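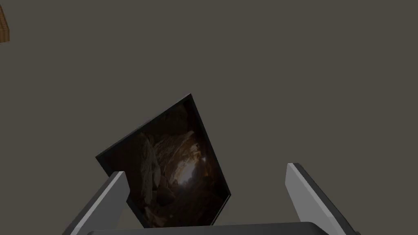
Brundgate Seamless Backdrop, Matte Gray

Item no. 209
Sold by the roll

Wide background material for tabletop product work and small portrait setups. Matte on the face side, plain on the back. The roll is supplied on a cardboard core and fits most crossbars and wall brackets without an adapter.

Details
Roll width: 6 ft
Roll length: 32 ft
Face: matte, uncoated
Core: cardboard, open both ends
Packing: plastic sleeve inside a carton

Use
Hang the roll so the material feeds from the back of the bar. Pull down slowly and let it curve onto the table or floor; do not crease it at the bend. Clamp the roll on both sides before loading anything onto the sweep. For tabletop work, tape the front edge only.

The gray reads lighter or darker depending on the distance between the lights and the material. With the subject well forward and the lights flagged, it drops close to charcoal. Set white balance from a test card and not from the backdrop, as the surface is not color calibrated. Small differences between production runs are normal. Customers matching an earlier roll should order from the same run where possible and state the run code from the end label.

Scuffed or marked sections can be cut off with a straightedge and a sharp blade. Do not wipe with water or solvent. Light dust comes off with a soft dry brush.

Storage
Store upright in the sleeve. Rolls left leaning or lying flat under weight develop ripples that do not hang out. Keep away from heaters and damp walls. Allow around 3 hours at room temperature before unrolling stock that has been in a cold vehicle.

Related items
Niltumwood crossbar, two-section
Niltumwood wall bracket, pair
Numarano spring clamps
Du floor tape, matte black

Shipping
Ships as an oversize parcel. Cut lengths are not returnable. Full rolls may be returned in the original carton if the end seal is unbroken. Orders placed in December may ship in separate cartons.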